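The publisher's flyer for Brostholm promises a novel you will not put down. I put it down twice before the harbor burned, and I told its author so when we met in the back room of a bookshop in Fustberg.

"Good," the author said. "It was never meant to be gulped."

The book follows two sisters who inherit a ferry nobody wants and a debt of 3,965 crowns. It runs to 23 chapters, and the first letter that matters turns up in the ninth. I asked whether an editor had tried to move it forward.

"Every week. Asteck wanted it on page one. I said then you'd have a mystery, and I didn't write one."

Maybe so. But the jacket calls it a mystery, and readers pay for the jacket.
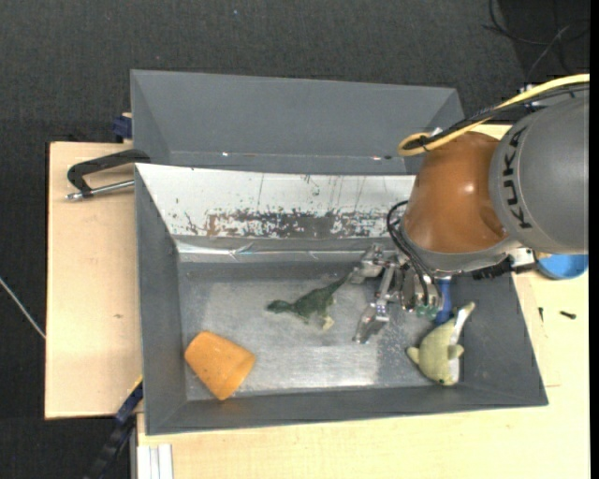

A reader in Suksawat wrote to the publisher that the older sister forgives too quickly and that the last 100 pages seem to belong to a kinder book. I read the complaint aloud. The author took a while over it.

"I'd argue with 'kinder.' She's tired. People mistake that for mercy all the time."

It is a better answer than the novel gives. On the page, the sister folds the letter, makes soup and says nothing, and we are left to supply the tiredness ourselves.

A sequel is planned for November of next year – the contract came first, the idea later. Did that worry anyone?

"It worried me until the advance cleared," the author said. "Now I have the opening line and most of a storm."

I asked to hear the line. The author said no.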